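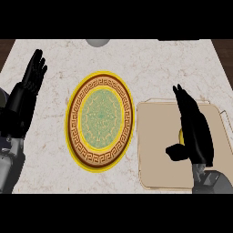

Simulated counter, plate and tray, both hands open

Home – Forum – Grippers – Simulation – Log in
Reading time: 3 minutes

Five-finger hands or parallel gripper for plates?

Posted by fement_bench

I'm comparing end effectors in simulation before we spend money on real ones. The task is tray to plate: pick up the small yellow item lying on the tray and put it on the plate with the patterned border. The arms and camera view stay the same, only the hands change. With the black five-finger hands I get 60 good runs out of 84. With the Prakik parallel gripper I get over 60, but it tips the plate more often. The camera looks down from above the arms, and the right hand hides most of the item when it is over the tray. Is that hurting the fingers more than the gripper? Controller is Courtois, default gains.

Posted by marblerun

Probably, yes. A hand held edge-on covers a lot more than two flat jaws do. Add a wrist camera on the right arm and run both sets again. I would also start the right hand further back, clear of the tray, so the policy gets a few clean views of the item first. On our setup that was worth 6 extra runs.

Check the finger friction too – the Courtois defaults are low for anything glossy.

Posted by cirkus_user

Just use the gripper. Fingers are a pain to tune.

Posted by oldservo

84 runs is thin for a gap that small. Use the same start positions for both, repeat with 3 seeds, and log plate tips separately from missed grasps. They are different faults and one score hides that.

Contact | © Cirkus Help | Back to top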